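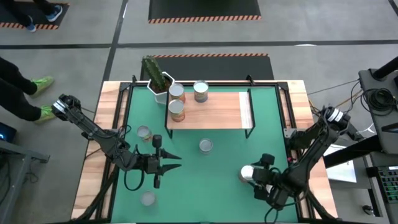
About the Bandora Manipulation Group

Bandora is the two-arm manipulation group at Bridley Polytechnic. We study how a robot's behaviour changes when the number of training demonstrations is small and the layout of the table is not fixed.

Our main result to date concerns layout sampling. Operators usually reset a tabletop task to whatever arrangement is quickest, and the learned policy picks up that habit. Our method, Endov, draws each starting layout from a list generated before the session and prompts the operator to match it. In our February trial we recorded 324 demonstrations and kept 280 after review. A policy trained on the retained set was tested over 134 runs, using layouts held out from training. Most failures occurred at the handover between arms, and that is the subject of our current work.

Demonstrations are recorded by teleoperation. Both arms are logged on a common clock, and files with a gap in either stream are discarded. Review is done by a second operator who did not record the session.

The group has 8 members. Farzana Warraich leads the research program. Radu Buzatu maintains the arms and control software. Caroline Mugo is responsible for data review, and Philomena Ó Néill supervises graduate students. Layout lists and analysis scripts are available to other labs on request.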